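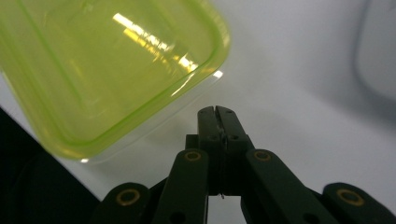 Tips > Laundry & Kit > Soccer Boots

Getting another season out of soccer boots: which tricks hold up

Every fall the same advice goes around the touchline, and most of it comes from people who buy new boots each year anyway. I wash and patch boots for two teams at Odport, under-twelves and the over-forties, and I have tried nearly all of it. Some of it works. A good deal of it ruins a pair faster than the mud would.

Newspaper

The oldest tip is still the one I'd keep. Stuff the boots with crumpled newspaper as soon as they come off, change it after an hour, change it again before bed. People skip the changes and then complain that newspaper doesn't work. Wet paper sitting in a wet boot all night does nothing for anyone. Glossy supplements are useless for this, and so are supermarket flyers.

Pull the insoles out first and dry them flat, somewhere else. If they are glued down, leave them.

The radiator

Don't. I know your father did it. Tamás Győri, who plays left back for the over-forties, swore by a hot radiator for years and went through soles at a rate he blamed on the manufacturers. Glue softens with heat and the upper shrinks a little, and the gap opens at the toe, where you kick. A spot with moving air is plenty. A small fan pointed at the open boots will do more overnight than the radiator, and it costs next to nothing to run.

Hair dryers are the same mistake, only quicker.

The freezer trick

Put smelly boots in a bag in the freezer overnight and the smell is gone in the morning. So it is, in the morning. By halftime it's back. Cold slows down whatever is living in there and then your feet warm it up again. I gave this one three tries before I wanted the freezer space back.

Baking soda does better. A tablespoon in each boot, dry boots only, left a full day and knocked out over the trash. In damp boots it cakes under the insole and you'll be scraping it out with a spoon handle. Leather ones I'd leave alone, as too many treatments dry out the lining.

Washing machine

The tags say no and I mostly agree. I did run one old synthetic pair through on cold, in a pillowcase, no spin. They came out clean. They also came out with one stud plate lifting. For the ten minutes it saves over a bucket and a nail brush, I can't recommend it.

By hand: knock the boots together outside, let the thick mud dry, brush it off, then cold water with a drop of dish soap. Old toothbrush around the studs. Don't soak them.

Glue

I have used Prolirska contact glue and a cheaper tube from the hardware store, and I could not tell you which boot got which. Preparation matters a lot more. Both surfaces clean, both roughed up with sandpaper, a thin coat on each, wait until it's tacky, press. Then clamp or bind it with strips of old inner tube and leave it 40 hours. The tube says less. I don't believe the tube.

Superglue sets hard and cracks the first time the sole bends. If somebody has already used it, you have to sand all of it off before anything else will stick.

Studs

Zsolt Vörös greases the threads on his screw-in studs with petroleum jelly at the start of the season, and I laughed at this until I spent an evening with pliers on a rusted set. A dab is enough. Take them out every few weeks and put them back. Finger tight, then a quarter turn with the key.

Sprays

I bought a 500 ml can of waterproofing spray in November and used the lot. On leather it helped for a match, maybe two. On synthetic uppers I saw no difference at all, and the stitching still let water in. Plain leather balm, rubbed in with a rag after the boots are dry, lasted longer. Wipe off the extra or it picks up every bit of grit on the field.

Filed under: Boots, Mud & Stains, Cheap Fixes

Contact | Copyright Etia Tips, March 2025 | Back to top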